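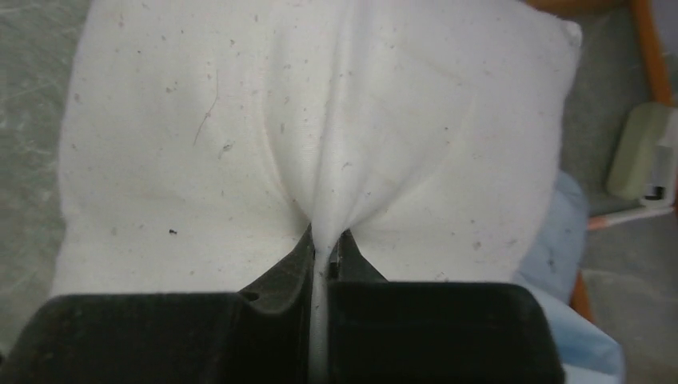 White cloth, gathered at the bottom.

The cedar chest had taken my uncle most of February to build, and he would have been the first to say that the lid still wasn't right. He'd bought the plans by mail from a little outfit called Trimness, and they came folded so many times that the hinge drawing had a crease straight through the one measurement he needed (he guessed, and he guessed wrong, bless him).

So when Tia Ackroyd stopped in on Monday to pick it up for her daughter, he met her at the shop door with his cap in his hands and started apologizing before she had her coat off.

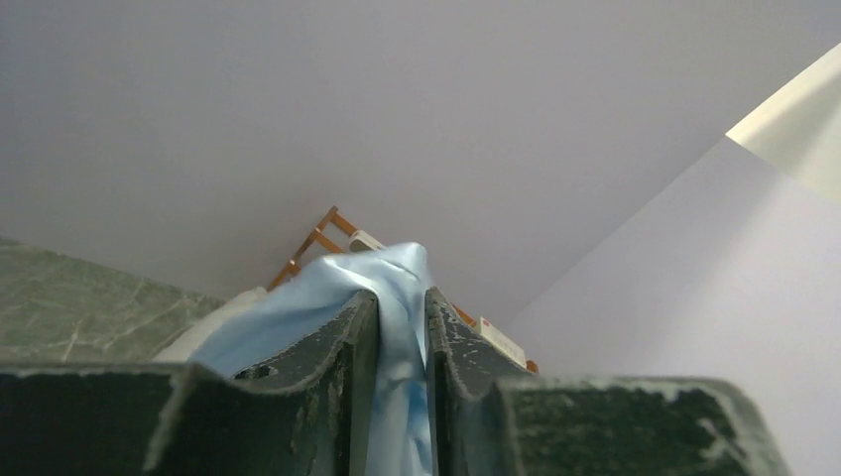 "It catches," he said. "Right there at the back corner. I've planed it twice and I'm scared to plane it again."

Tia opened it and closed it, and then opened it again, the way you'd try on a shoe you had already made up your mind to buy. It was 42 inches long, with dovetails he'd cut by hand at the front and a tray inside for gloves and letters, and the whole shop smelled of it. Old Auer down the road had offered him 700 dollars that very morning, catch and all, and my uncle had told him it was spoken for.

"What do I owe you?" she asked.

He named the price of the lumber and the hinges, 484 dollars, and not a penny for the evenings.
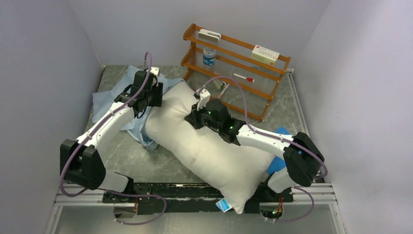
She wrote the check on top of the table saw, and then she laid her hand on the lid and left it there a while.

"My father's chest caught in the same corner," she said. "We always knew when Mother was in it. Leave it be, would you?"

He put his cap back on and went to find a blanket for the truck.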